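Ticket 2093: symptom diary not saving entries
Product: Aser food and symptom tracker
Opened by: Hestbridge clinic, Tonville
Status: Open

We use cookies to keep you signed in. Accept | Settings

Patients on the low-histamine plan log meals and flare-ups in the diary. Since the April update, evening entries disappear after sync. Morning entries are fine. 56 patients are on the plan and almost 70 entries are missing.
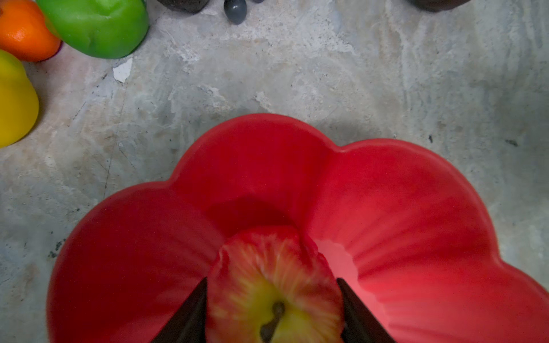 Does the patient need to reinstall the app?
Leave it installed. Reinstalling clears any entries still held on the phone.

Steps tried so far: signed out and back in, turned off battery saver, switched from Wi-Fi to mobile data. Same result each time. Entries with a joint pain score go missing more often than entries with only food in them.

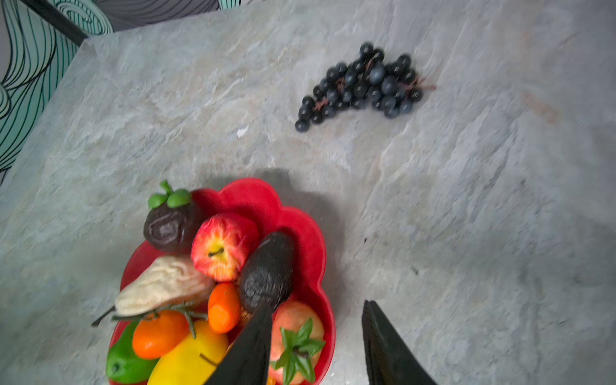
The pain score field was changed in the same update. It used to accept a blank. Now a blank is stored as an error and the whole entry is dropped at sync, including the meal and any antihistamine dose.

Workaround: enter 0 in the pain score if there is no pain. Tested on 2 phones, and all evening entries came through.
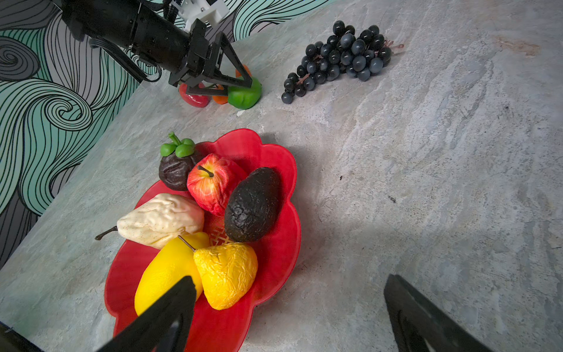 Fruit and vegetable items, food log section

Please confirm whether the dropped entries can be restored from the server. The dietitian needs them for the next round of reviews.
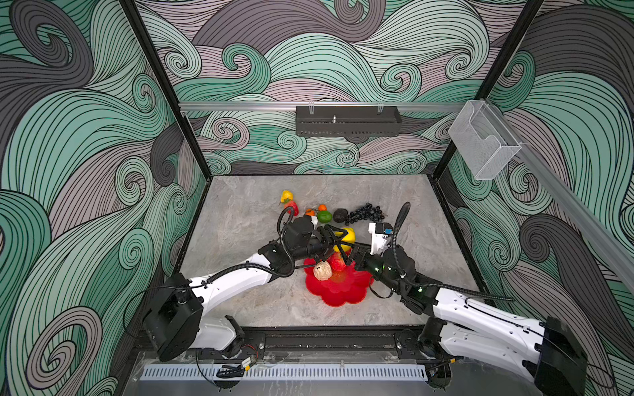
Vitalii Hordiienko: Dropped entries are kept in the error log under the Demchenko account. I can export them, but the times will be in UTC. Keep using 0 for now.

Export requested. Ticket stays open until the blank field is fixed.

3 comments | 0 shares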